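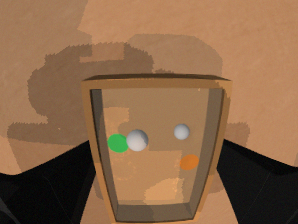
*Computer picture: Sze-wing Lai for Pulard Kids. Words updated Aug 14, 2020.*

# What is wood, anyway?

I have a box on my desk where I keep pencils, rubber bands and one very old jelly bean. It's made of wood, and I looked at it for years before I wondered what wood really was. I knew it came from trees (I'm not that silly!) but what is it made of? And why is it brown when leaves are green?

So I went and read a big pile of books, and now I get to tell you.

## Wood is full of tiny straws

If you could shrink down until you were smaller than a grain of salt and go for a walk inside a tree trunk, you'd find yourself in a forest of tubes. They run up and down the trunk, packed side by side like a fistful of drinking straws. While the tree is alive, lots of those straws carry water from the roots up to the leaves.

The walls of the straws are made mostly of two things. One is **cellulose**, which is stringy and very strong. Cotton is nearly all cellulose, so you're probably wearing some. The other is **lignin**, a sort of natural glue that sticks the strings together and makes them stiff. Without lignin, a tree would flop over like a wet sock.

## Why is it brown?

Lignin is part of the answer, as it's a bit brown itself. The rest comes from other stuff the tree makes. As a tree gets older, the straws in the middle of the trunk stop carrying water. The tree fills that part up with oils, gums and other chemicals, and many of those are coloured. The middle part is called **heartwood**. The newer, paler part around the outside is **sapwood**.

Different trees make different chemicals, and that gives us all sorts of colours. Jarrah is a deep red. Pine is pale yellow. Ebony is so dark it's nearly black! Even golden brown, like the rim of the box at the top of the page, can be lighter in one spot and darker in another.

Sunlight changes wood too. Leave a fence outside with no paint on it and it will go silvery grey. Our back fence did exactly that, and my dad called it "distinguished".

## Reading the rings

In places with a warm season and a cold one, a tree usually grows one new ring each year. In spring it grows quickly and makes wide, pale wood. Later on it slows down and makes a thin, dark line. One pale bit plus one dark bit is one year.

When I was in grade four, our class visited the old sawmill at Fandine. They had a slice of trunk bigger than a kitchen table, with 137 rings in it. We counted them with pins. I lost my place at 60-something and had to start again, twice.

Some trees get much, much older. There are bristlecone pines that have lived for more than 3000 years, and they're still growing!

## Which way does it split?

All those straws point the same way, and we call that direction the **grain**. Wood splits easily along the grain and is much harder to snap across it. You can test this with a stick of celery, which has strings running up it too. Pull a string from one end and it peels right down. Now try to tear the celery across the middle and see how much messier it gets.

Then eat the celery. (Peanut butter helps.)

## Words to remember

- **Cellulose:** the strong, stringy part of wood
- **Lignin:** the stiff glue
- **Heartwood:** older wood in the middle
- **Sapwood:** newer wood near the bark
- **Grain:** the direction the straws run

Next time I'm doing bark, including the kind you can smell from across the road after it rains.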